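# Drokby open house, July

The bus lets you off at the bottom of the hill, and the Drokby people have put the sign for their open house at the top of it. By the time I reached the door I was in the right mood to be told about air.

The occasion was the yearly tour of the show rooms, which Drokby runs to demonstrate that home furnishings can be arranged by adults. Admission was 2 dollars, or free if you signed up for the newsletter. I paid the 2 dollars.

The Mosquera room comes first and is mostly sofas. A placard said the grey one had been sat on 3000 times in testing. I made it 3001 and have no complaints, apart from the arms, which are the wrong height for a mug.

Then it's down the hall to the quiet room, the one the flyer made a fuss over. The idea is a bedroom where nothing hums, glares or smells of paint. I waited behind a family of five for a turn at breathing in it. The big item is a tall white cabinet with rows and rows of little dark holes up the front, standing near a pale wall and looking like the speaker from a very polite concert.
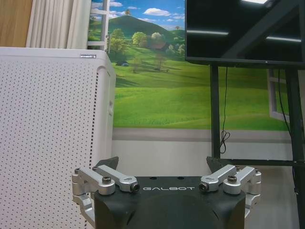 Mine lives in the hallway, wrote Kaz_in_Ballarat under my post from last year's visit, and it collects more dog hair on the outside than it ever does on the inside, so budget for a soft brush and do the holes weekly. I had that in mind the whole time I was in there. All those holes are a neat piece of design until you picture yourself on your knees in front of them with an old toothbrush.

The handout puts a room like this at 25 square metres, a figure worked out by someone who has never rented in the city. It also recommends leaving clear space near any air cleaner, and keeping fabric well away from it. I read this part twice, then looked up at the curtains.

They're nice curtains, for the record. White, hung in proper folds, and they come down to the top of the appliance like a tablecloth that lost its nerve. The light brown wood beside them takes the hospital edge off all that white. I'd have it at home, with the curtains hemmed.
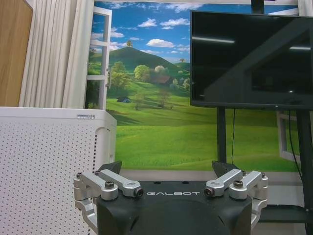 *White on white in the quiet room, with a bit of wood grain for relief.*

After that there's the Rindusora lighting corner, where 100 lamps are switched on together and you're asked which one feels restful. I chose the exit.

Tea was in the back, in paper cups, with a fruit slice that had been cut by someone generous. Doors close at 4 pm. Wear flat shoes for the hill, and take the side stairs down if it's been raining.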